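Materials Handling 10: Totes, Crates and Other Open Boxes
Handout for session four. Read before the June site visit.

The tote is the least loved object in any warehouse and the one you will touch most. The Ulitz catalog lists 253 of them, most differing only in color and in how annoyed the buyer will be when the lids don't fit. For this course you need to know the rim, the ribs and the base. Color is for the people who run the labeling scheme, and they have feelings about it. 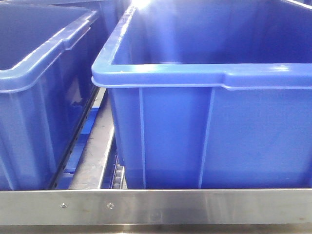

Rims do most of the work. A flat sheet of plastic bows outward as soon as you load it, so the top edge is rolled or thickened to hold the mouth in shape. Look for the step under the blue rim, which gives fingers something to hook, and for the vertical ribs running down the front to the base. Ribs stiffen the wall. They also ruin any label stuck across them – a fact rediscovered every year by somebody with a fresh roll of 2000.

Scuffs are normal and don't count as damage. Cracks at a corner do. Write those up on the Plastelen sheet, even if the tote "still works fine."

For next time: exercise 47, parts one and two. Bring a tape measure.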